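Lorkthorpe Household Advice Service
Removing tea and coffee stains

Tannin marks should be treated before they build up. Mix 2 teaspoons of baking soda with a little water, rub gently with a soft cloth and leave for four minutes - longer for old marks. Rinse well. Do not use steel wool on glazed surfaces.

Cups with a metallic trim should be washed by hand only.

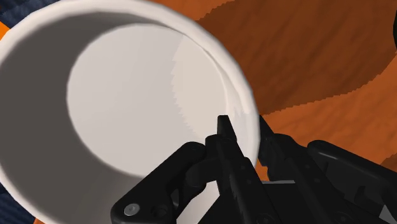 A white cup viewed from overhead.

Page reviewed Feb 5, 2023.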